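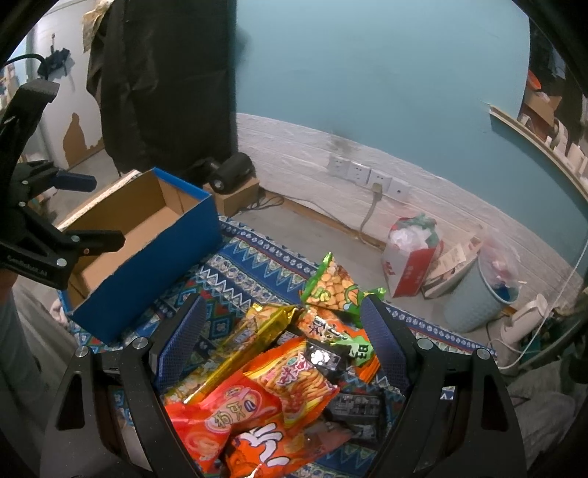 **Murkeck Rovers Supporters' Club, Programme and Website Group**

Malsha Abeysekara has taken every long throw for Murkeck for two seasons, and every week somebody behind me in the stand complains about it. The complaint is always the same. It is ugly, it slows the game down, and it is what teams do when they can't pass. I used to agree. I have changed my mind, and I would like to make the case for the long throw before the league decides to do something silly about it.

The match that changed it was the home tie against Terkton in November. We were a goal down with 73 minutes gone and had not managed a shot on target since the break. Terkton had two banks of four sat on the edge of their own box and were quite happy there. We passed it from left to right and back again. Then Malsha got a throw level with the penalty area, wiped the ball on her shirt and sent it flat and hard to the near post. Kimie Minami got the flick, the keeper stayed on her line, and Hamdia Hailu bundled it in with her knee.

The man next to me said it didn't deserve to count. He had sat through an hour of sideways passing without a word.

I don't see why a goal from a corner is respectable and a goal from a throw is a bit of a cheek. The two are almost the same thing. The ball comes in from the side, people have had time to take up positions, and someone has to win a header in a crowd. We give players great credit for curling a free kick over a wall, quite rightly, as it takes years to learn. Throwing a football thirty yards with both feet on the ground and both hands behind your head takes years too. Malsha practises on the training pitch at Quezada Lane long after the others have gone in. Most full-backs in this division can't reach the six-yard box, and they have all had the same chance to work at it.

There is a fair point about time. Pranab Gamage, who writes for the Terkton fanzine, put a stopwatch on our throws that night and got 52 seconds for the slowest one. That is too long and I won't defend it. The centre-halves were walking up from the back as if they had a bus to miss. But referees already have the power to deal with that. They can tell the thrower to get on with it and book her if she doesn't. Goal kicks get dragged out just as badly, usually by the team that is winning, and I have yet to hear a call to ban those.

What is being talked about now is a rule for our league alone, under which any throw in the final third would have to be played to feet. I think it would be a mistake. It would be very hard to referee, for a start. Does a throw to the chest count? What about one that bounces? Loïc Caron coaches the under-fourteens at Urno and told me he has already stopped teaching the long throw in case the rule comes in. So there is a group of youngsters losing a skill over something that hasn't been voted on.

The other thing I would say is that the throw helps the smaller clubs. We don't have the players to pass through a team like Terkton. We have a decent keeper, two good headers of a ball and one woman with a very strong back. A club should be allowed to make the best of what it has got, and it is up to the other side to find an answer. Terkton did find one in the return match. They put a player right in front of Malsha, brought their keeper out early and cleared nearly everything. We lost, and it was a good game of football to watch.

The clubs vote at the spring meeting. Ours hasn't said which way it will go, and members can write to the secretary before then. I have sent my letter in.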